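Start | Produkte | Anleitungen | Ersatzteile | Kontakt

4. Den Wasserfilter Brulen zum ersten Mal in Betrieb nehmen

Schön, dass Sie bis hierher gekommen sind! Der Filterkopf sitzt fest an der Wand, die Schläuche sind angeschlossen, und jetzt fehlt nur noch die Kartusche. Nehmen Sie sich dafür ruhig 30 Minuten Zeit - beim zweiten Mal geht es dann deutlich schneller.

1. Drehen Sie das Eckventil unter der Spüle ganz zu und öffnen Sie kurz den Wasserhahn, damit der Druck aus der Leitung entweicht.
2. Nehmen Sie die Kartusche aus der Folie und ziehen Sie die Schutzkappe gerade nach oben ab.
3. Feuchten Sie den Dichtungsring mit etwas klarem Wasser an. Bitte kein Öl und kein Spülmittel verwenden, auch wenn es noch so verlockend ist.
4. Setzen Sie die Kartusche von unten ein und drehen Sie sie im Uhrzeigersinn, bis sie spürbar einrastet.

Hinweis: Die Kartusche Vemeck S passt nur in Filterköpfe der Reihe Brulen. Wenn Sie noch ein älteres Modell Narnley besitzen, brauchen Sie den Adapterring aus dem Zubehör.
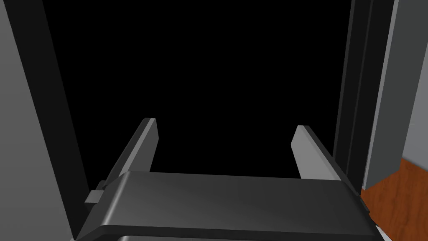 Abb. 4: Computergrafik, Ansicht mit zwei Greiffingern

5. Öffnen Sie nun das Eckventil langsam und in kleinen Schritten. Ein leises Gluckern ist ganz normal, denn im Gehäuse steckt noch Luft.
6. Lassen Sie 10 Liter kaltes Wasser durchlaufen und schütten Sie es weg - oder gießen Sie damit Ihre Blumen, die freuen sich.
7. Tasten Sie alle Verbindungen mit einem trockenen Papiertuch ab. Bleibt es trocken, sind Sie fertig.

Vorsicht: Niemals heißes Wasser durch den Filter leiten! Ziehen Sie die Überwurfmuttern nur handfest an, mit der Zange reißt das Gewinde leicht aus.

Eine Kartusche reicht für 2.000 Liter. Am besten notieren Sie das Einbaudatum gleich auf dem beiliegenden Aufkleber.

© Villanueva Wassertechnik | Kontakt | Impressum | Nach oben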